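OK, I finally finished rewriting our house rules for running humanoids in furnished rooms, and I have thoughts. Long thread, get a snack. 1/

Some background for new followers: I help run the home-tasks room at Gurkow. Small bedroom, real bed, real shelves, real fruit. The old rulebook was 41 pages and I'd bet good money that no one on the team had read past page six. The new one is 25 rules on two sheets of paper. 2/

Rule 1 is the one I'd fight for. Whoever holds the stop button does nothing else. No phone, no notes, no "can you hand me that tape." We used to let the stop person log trials too, and during one run in July I looked up from my laptop and the arm was already somewhere I didn't want it. Nothing broke. I felt sick for an hour anyway. 3/

Rule 4: cables get walked before every session. You start at the robot's back and follow every line with your hand all the way to where it ends. Yes, even if you did it before lunch. Reshma Maluleke wanted this one to say "inspect cables" and I said no, because "inspect" means I glance over and think about my sandwich. 4/

Rule 5 goes with it: mark the tether bundle with something bright at shoulder height. Gray and black cables disappear when you're tired. Doesn't matter what you use so long as a person coming in the door sees it right away! 5/

Rule 9, soft stuff on the floor. Clothes, bags, blankets. I went back and forth on this forever. Real bedrooms have junk on the floor, and if we sweep everything spotless we're testing for a home that doesn't exist. So the rule says you can leave it, but it has to be outside the robot's stepping area, and the stop person has to know it's there before power goes on. 6/

Rule 12: write down what's on the shelf and where before you start. Every item, left to right, top to bottom. It's boring and it takes two minutes. We went through 2,000 trial records last year and in 800 of them you couldn't tell what the starting layout was. That's 800 trials we can't compare to anything. I'm still mad about it. 7/

Rule 13 is tiny: if an item has a printed label, say in the log which way the label faced at the start. Arnel Ocampo added that one and I made fun of him for it – then I needed it the very next week. Sorry, Arnel. 8/

Rule 16, people stay out of arm's reach while the motors are live. The robot's arm, fully stretched, plus one big step. We put tape down for the first month and now everyone pretty much knows. If the robot is between the shelves and the bed, you don't squeeze past it. You wait or you hit stop. I don't care how late it is. 9/

Shelf work is where most of these rules earn their keep, with one hand up top by the fruit and the other down low holding something small. Two hands at two heights means the person watching has to pick where to look, so rule 17 says you have a second watcher for anything like that. 10/

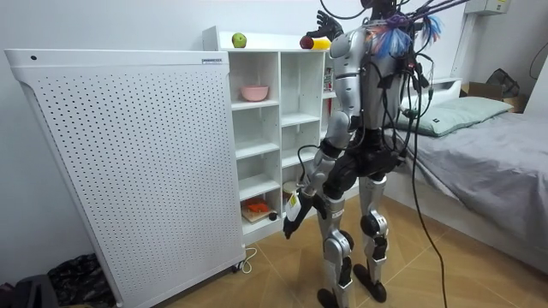 Genalyn Yap replied that a second watcher is great if you have the people, but at Fitham it's often just two of them in the building, and she'd rather see a slower speed limit for two-handed shelf tasks than a rule small teams will quietly skip. 11/

And, ugh, she's right? A rule that gets skipped is worse than a rule you never wrote, since now everybody's in the habit of skipping. So 17 now has two options: second watcher at normal speed, or one watcher (plus the stop person, always) at half speed. Changed it this morning. 12/

Other stuff people asked in the replies. Yes, you can copy the rules. No, they're not a certified standard, they're house rules, please read the real standards for your setup too. And the bed is a no-go for setting down tools – I found a hex key in the sheets once and I'd like to never do that again. 13/

Next up is the section on handing things to people, which is a whole other mess. Rodel Dizon has a draft and it's already got more comments than text. If your lab has a handover rule that people follow even on a bad day, send it my way! 14/14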